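### 3.2 Kitchen and bathroom habits in the Trurumcombe households

The survey asked people how they use water at the sink, and it left baths, laundry and garden taps to the second round. Each household in the Noloslow supply area got a paper form and a prepaid envelope. We sent out 3000 forms in June and got 2463 back in a state that could be used. Forms with no answer to the first question were dropped. Forms with later gaps were kept, and the missing answers are shown as blanks in the tables.

The main question was simple: do you leave the tap running while you wash your hands, brush your teeth or rinse a dish? People could answer "always", "sometimes" or "never" for each task. Hidayah Manurung and Pylyp Sirko tested an earlier version with a five-point scale, but the two middle points were filled in almost at random, and several people wrote a note in the margin saying they could not tell them apart. We cut the scale down before the main mailing.

We also asked where the sink stands and what is kept on or near it. This part of the form came from Dalla, the older study of the same valley, and the wording was left alone so that the two sets of answers can be compared. The Dalla form treats a basin set on top of a counter and a basin sunk into it as one type. We kept that rule, although Vsevolod Holovko argued for splitting them, and his reasons are given in the section on limits.

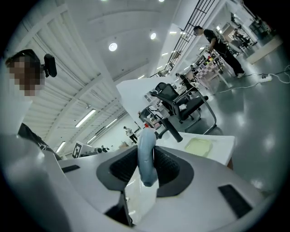
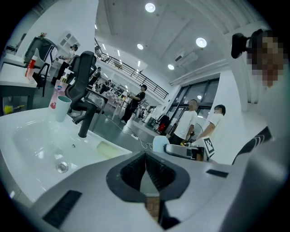
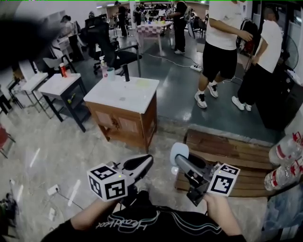 **Figure 4.** Three views from one location. The second shows a white basin with a black faucet and a sponge on the rim; the third shows a wooden vanity cabinet with a white countertop.

Sponges and cloths turned out to matter more than we had planned for. People who keep a sponge at the sink gave "sometimes" for dish rinsing more often than people who keep only a brush. The form does not say how the sponge is used, so we make no claim about cause. Colleen Dhillon is following this up in the Onyeka interviews, where people are asked to go through a normal evening at the sink, step by step.

The interviews are a much smaller piece of work. We held 16 of them, all in the homes of people who had ticked the box on the form, and most took place on a Saturday. They followed a printed guide but the order was left open. If someone started with the morning routine, the interviewer went along with it and came back to the dishes later. Notes were typed up the same evening – the first few were left overnight, and those are the thinnest ones we have.

Coding was done by two readers. Volodymyr Yurchenko read all the interview notes and the first 100 forms with written comments. Hidayah Manurung read the same set without seeing his codes. Where they disagreed, the passage was read aloud at the weekly meeting and given a code there. Most of the disagreements came from the word "rinse", which some people use for a quick pass under the tap and others for filling the bowl and dipping things in it. We ended up with separate codes for the two, plus a third for passages where the meaning could not be settled.

Faucet type was left out of the main tables. The form had a question on it, but many people skipped it or wrote in the name of a shop. A tall spout and a short one may well lead to different habits, and a later form should use small line drawings that people can circle. We have put a draft of these drawings in the appendix, together with the cover letter and the reminder card.

Blank answers were not spread evenly. The teeth question was skipped most often by people living alone, and the dish question by people who said they own a dishwasher. The form told dishwasher owners to answer for the items they wash by hand, but that line was printed at the foot of the page and was easy to miss. The second-round form has it next to the question.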